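Two-Handed Hanger Handling: what I did, and what the numbers say so far
Project report, Mar 6, 2021

My project sits inside a bigger one called Zernness, which is all about getting two-armed robots to cope with household stuff. My bit is hangers. I picked them because they looked easy, and I have regretted it ever since (mostly fondly!).

The question I set myself was a small one. If you teach a policy from demonstrations made with hand-held grippers, does it matter how the person holds the object between the two hands? Everyone in the lab had a hunch and there wasn't a single number to go with it, so off I went.

I recorded 1644 demonstrations in total. In each one I took a hanger out of the basket, got it between both grippers over the white tabletop, turned it so the hook pointed away from me, and put it down. For the first half of the work I grabbed it however I liked. After that I made myself follow a rule: left gripper on one arm of the hanger first, and the right one only comes in once the left has a firm hold. I called these "free" and "ordered", which isn't very imaginative, but it fitted in the file names.

The cables are a pain, by the way. You learn to keep your elbows out and not to turn your wrists the same way twice running, or you end up winding yourself in.

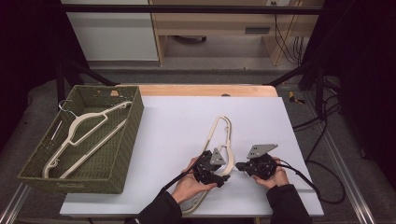 Grellent, reading my first draft, asked whether the ordered demos were simply slower, and whether the policy was just benefiting from calmer movements. Fair point, and I hadn't checked. So I went back and resampled the free ones to match the ordered ones for length, then trained again. The gap got smaller but it didn't go away.

Now the results. I threw out 715 demonstrations before training, mostly drops and a bad batch where the clocks on the two grippers had drifted apart. That hurt, but leaving them in made both policies worse. With what was left I trained one policy on free demos and one on ordered demos, same settings, same number of demos in each, and ran each of them 90 times on the real arms. The ordered policy finished the task clearly more often. Where the free one went wrong, it was nearly always the same thing: both grippers closing at once and the hanger twisting out sideways.

What I can't tell you is whether this is about hangers or about two-handed work in general. A hanger is thin and slidey and has a silly shape. A box might not care at all. I'd like to try a towel and a saucepan lid in July if I can get time on the arms.

I should also own up that all the demos are mine, so the policy may have learnt my habits as much as my rule. A second person is the obvious next step. The training code, the split lists and my notes on the clock problem are in the project folder, and the notes are the bit to read first if you're going to use the same grippers.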